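Skenano hand gripper kit, built at home: a review

I have wanted a robot that folds laundry for as long as I have owned laundry. What I have so far is the hand. It has no arm, no wheels and no opinions, and you carry it to the sweater yourself. The Skenano kit is sold to people building an arm in stages, and the idea is that you learn how the fingers behave before you spend real money on the rest.

Mine came in a box with 3 bags of screws and a manual by Ashok Nautiyal, who writes well and assumes you own a torque driver. I do now.

Assembly

Two evenings, one of them spent undoing the other. The black link arms look identical until you try to pivot them, at which point they are very much a left and a right. The manual covers this on the page after the one where you need it. The big silver pivot screws want to be snug and then backed off a hair. Overtighten them and the jaws close like a door in a damp house.

The finger pads are blue, with a raised grid molded into them, and they slide onto the backing without glue. I was suspicious and glued one anyway. Please don't do this. Replacement pads come from Pirnik, who are polite about it and slow.

Kusum Srivastava, who built hers a month before me, says to run the trigger 800 times before judging the feel. I gave it one movie's worth and it did loosen up nicely.

Grip on soft things

Fuzzy fabric is where I expected trouble, and it's where the kit earned its price. I've been working on top of the bed, which has more blankets on it than a bed needs, and starting with plush. Close the pads low on something thick and it stays between them. Squeeze harder and you only squash it.

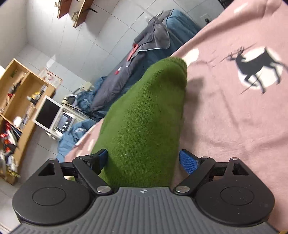
Grip on flat things

Less good. A sweater lying flat gives the fingers nothing to close on, so you have to go in with the jaws wide, press down a little and gather. Wool is friendlier than cotton for this because it bunches. A bedsheet just slides around under the pads and lets you know where you stand. Inese Jankauskaitė on the Skenano forum swears by coming in at a low angle from the hem, and that has worked for me more often than coming straight down.

My test garment is a green knit with dark red pom-pom buttons running down it on a diagonal. I recommend something similar. The pom-poms are a fine target for small pickups, and the collar stands up enough to be grabbed.

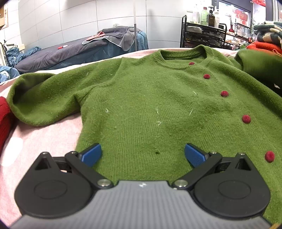
I would also recommend a garment you have stopped loving. Mine has a small frayed hole in the front and sheds threads, so I can practice on it without wincing. The ridged pads pick up lint, too. A dry toothbrush clears the grid in a minute, and I now own a toothbrush for that as well.

The comparison everyone asks for

I borrowed a Jaiswal hand from Kuldeep Bhardwaj before buying. It's smoother out of the box and heavier in the wrist, and the pads are plain rubber. On hard objects I'd call it a draw. On knitwear the Skenano wins easily. The Jaiswal also needs its own mounting plate if you plan to add somebody else's arm, and I do plan to, once the bank account and I are speaking again.

Complaints

The trigger spring squeaks. The spare screws are all the size you won't lose. The wiring diagram for the later motor upgrade is printed in gray on slightly lighter gray, and I had to photograph it and crank up the contrast to find the ground wire.

Should you buy it?

If you have a bench, or a bed, and some patience, yes. If you want your laundry folded this year, fold it. I'm adding the motor in April and will update this with whatever happens to the sweater.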